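How to Budget for a Restroom Cleaning Robot Without Crying at Your Spreadsheet

Last updated: January
8 min read

Start with the job list. At Ullura we wrote down every restroom task before we looked at a single brochure, and the list came to 11 lines. Brochures tend to cover the first two, beautifully lit.

Next to each task, write what the robot has to hold. Brushes, bags and spray bottles all have different handles, and fingers that suit one may fumble the next. Ask the vendor which tools work as sold and which need an adapter. Our adapter quote from Nernorel was $598, on page four, in gray type.
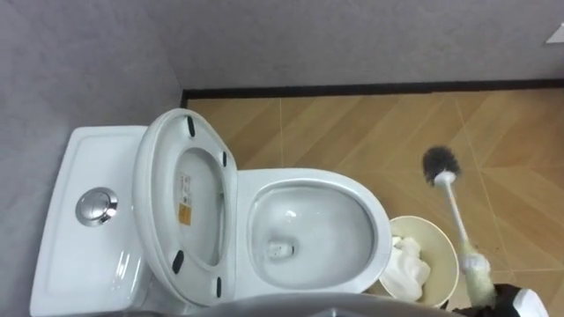

Brush in the gripper, seat up, wastebasket close beside the bowl.

Measure your tightest stall, including whatever lives on the floor next to the toilet. Send those numbers with your request for a quote and ask for a demo in that stall. A showroom restroom is roomier than yours and has never met your tenants.

Now the money. Split the sheet into three parts:

1. Purchase or lease, with delivery.
2. Consumables: brush heads, finger covers, disinfectant.
3. Staff hours for setup, refills and rescue.

Part three is where budgets go to die. We set aside $4000 for the first year and felt extravagant until spring.

Get the finger cover price in writing, and find out whether the chemicals you already buy will void the warranty. Then ask for a trial of 8 weeks. Two weeks is a honeymoon.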